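# Small stuff keeps piling up on the bed. How do you keep it clear AND stop the sheet from wrinkling?

**Raili Kettunen**, May 29, 2024

Hi all! I moved into a shared bedroom in January and I love it, but I need help with my bed routine. My bed is the narrow one, with a pink sheet that has little faces and hearts on it (I am a grown woman and I do not care, it makes me happy every morning!). The bigger bed next to it always looks cozy even when it isn't made. Mine looks like a shelf.

Everything ends up there. Tissue packs with the cartoon character on the wrapper, soft packages I haven't found a spot for, and by evening there's a little heap right in the middle. I move the heap to sit down, the sheet bunches up, and then I have a heap and wrinkles. 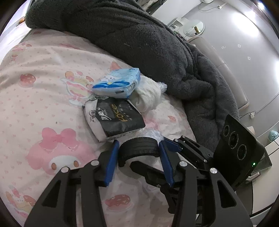 I've tried a basket on the floor, but I kick it. I've tried being strict with myself, which lasted 2 days. What I'd love is a five-minute thing I can do before work that deals with both problems. Also, my dark gray blanket is super thick and fuzzy and I have no idea how to fold it so it doesn't end up as a giant sausage down one side. Help!

---

**hiltisum_homebody**

Get a fitted sheet that fits. End of story.

---

**Dario Barbieri**

Oh, I love this kind of thing! I've shared rooms for 7 years, two beds side by side the whole time, and the narrow bed is the easier one to keep nice once you get the order right.

Start with the packages. Pick them all up in one go and put them on the bedside cabinet or in the organizer, even if it's the wrong spot. You can sort them later. Tissues are the one thing I'd give a fixed home, right where your hand lands when you're half asleep. Mine live on the top shelf and I haven't bought a duplicate pack since.

Then the blanket. Take it all the way off! I know it's heavy. People try to fix the sheet with the blanket still on one half and it never works, you just push the folds toward the other end.

Now the sheet:

- Lift the mattress corner at the foot and tuck the sheet well under. If you can see the side of the mattress, you need more fabric there.
- Go to the opposite corner and pull diagonally. Long slanted folds come out much faster this way than if you pull straight.
- Smooth from the middle out with your forearm, which covers way more than your hand does.

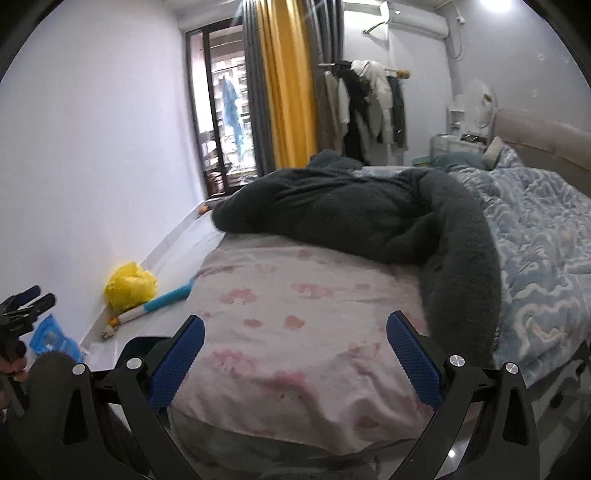
*Two beds side by side, with the fuzzy dark gray blanket still bunched at the far half of the narrow one.*

For a thick blanket, forget the neat square. Lay it flat on the bigger bed if whoever sleeps there is up, fold it in half the long way, then in thirds, and set it across the foot of your bed. It'll be chunky, but a chunky fold looks great on a narrow bed. On a lazy day I only do the half fold and let it hang over a bit.

I timed myself once and the whole thing took 9 minutes, so a little over your limit, but I was also listening to the radio and dancing. You'll be quicker!

---

**Raili Kettunen**

Dario, the diagonal pull!! I just did it and the faces on my sheet are round again. The blanket thirds came out lopsided, but I'll practice. The tissues are getting the organizer spot tonight.

@hiltisum_homebody, fair, but I'm attached to this one.

---

**skovau_sam**

Adding one thing for the blanket: shake it out by an open window first if you can. The fuzzy ones get flat patches where you sleep, and a good shake makes them much easier to fold evenly. I also put sheet clips under the mattress, the stretchy kind that go corner to corner. Bit fiddly the first time, and you have to take them off on wash day, but my sheet stays put even with a cat on it.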